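Why Do Building Bricks Stick Together?

Push two toy bricks together and they stay together. Pull hard enough and they come apart again. There is no glue and no magnet inside. The secret is in the shape of the plastic.

Studs on top

The round bumps on top of a brick are called studs. A brick gets its name from how many studs it has. A 2x4 brick has two rows with four in each row, so it has eight studs altogether. A 2x2 brick has four.

Tubes underneath

Turn a brick over and you will find that it is hollow. On many bricks there is a round tube inside. When you press one brick down onto another, the studs of the lower brick are squeezed between the tubes and the walls of the upper one. The plastic bends a tiny bit and then pushes back. That push makes a gripping force called friction, and friction holds the bricks together.
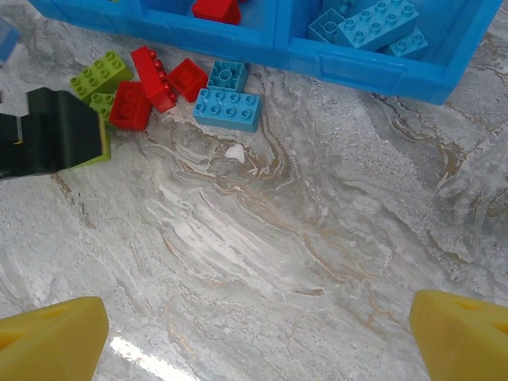

Reading time: 5 minutes

Bricks land any way up when they are tipped out or dropped in a box. The large light-blue brick in the right-hand part of the blue organiser has its eight studs showing. The smaller one to the left of it is turned so that you can see the hollow side and the round tube. Those are the two parts that have to meet. Down on the floor there is a lime-green 2x4 and some red bricks, and one of the red ones is tipped up on its long side.

Why big bricks for small hands?

Large bricks are easier to hold and harder to lose. The studs are bigger too, so you do not have to line them up so carefully.

Sorting your bricks

A box with compartments saves a lot of hunting. You can sort in different ways:

By colour. This is quick, and good if you like stripes and patterns.
By size. Put all the 2x4 bricks together and all the 2x2 bricks together. This helps when you are building walls.

Try it yourself

Build a wall by stacking 2x4 bricks straight on top of each other in separate towers. Give it a gentle push. Now build it again, but let each brick cover the join between the two below it. Push again. Which wall is stronger? Look at a brick house and see which way the builders did it.

Words to know

Stud: a round bump on top of a brick.
Friction: a force that stops things sliding past each other.
Compartment: one of the separate parts of a box.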